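Le doigt gauche qui ne revient pas

Publié le 23 septembre 2020

J'ai passé la matinée à relire un rapport d'incident de deux pages, et je n'en crois pas la moitié. Il s'agit des pinces à main que nous utilisons à l'atelier de Bedbridge pour enregistrer des gestes, ceux que le bras est censé reproduire ensuite. Le rapport vient de chez Kendine, qui a assemblé les poignées, et sa conclusion tient en quatre mots : « erreur de manipulation probable ».

Je reprends. En mars, une des poignées s'est mise à rester fermée quand on relâchait la gâchette. Pas à chaque fois, ce serait trop simple. Le doigt gauche repartait avec un temps de retard, ou pas du tout, et il fallait l'écarter à la main. Merja Hakala s'y est pincé l'index assez fort pour perdre un ongle. Rien de dramatique, d'accord, mais c'était une poignée qu'on nous avait vendue comme inoffensive parce qu'elle n'a pas de moteur. Un ressort de rappel, ça mord aussi.

Kendine annonce 4 000 cycles entre deux entretiens. La nôtre a commencé à coincer avant 3 000, d'après le compteur que Merja avait bricolé de son côté. On leur a envoyé les relevés. Réponse : le compteur n'est pas homologué. Très bien, mais alors lequel l'est ? Il n'y en a pas sur la poignée.

J'ai démonté le mécanisme moi-même. La glissière était marquée d'un seul côté, une rayure brillante de la longueur de la course, et l'axe avait pris du jeu. Quelqu'un qui serre trop fort n'use pas un seul côté, ou alors il faut m'expliquer comment. Le rapport ne parle pas de la glissière. Il parle, sur un paragraphe entier, de la formation des opérateurs.

Ce qui m'agace le plus, c'est l'effet sur les données. Le fichier ne sait pas qu'un doigt est bloqué. Il enregistre une pince fermée, et Kaimal, notre logiciel d'apprentissage, en déduit qu'on tenait quelque chose. Sur une série de 40 prises, j'en ai jeté presque la moitié, et je ne suis pas certain d'avoir jeté les bonnes. 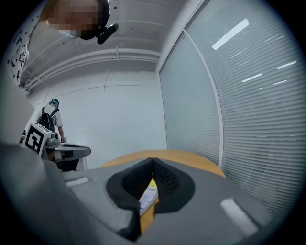 Depuis, on m'a proposé une révision gratuite, avec graissage et nouveau ressort. Sillivow, qui revend le matériel, jure que le problème est réglé sur les séries récentes. J'ai demandé ce qui avait changé. On m'a renvoyé vers la brochure, où je lis « fiabilité améliorée » sans un chiffre derrière.

En attendant, nous avons nos propres règles : dix ouvertures à vide avant chaque séance, et la poignée qui accroche une seule fois part dans le bac rouge. Merja garde la glissière usée dans une enveloppe. Je la ressortirai à la prochaine réunion avec Kendine, si elle a lieu, car elle a déjà été repoussée deux fois.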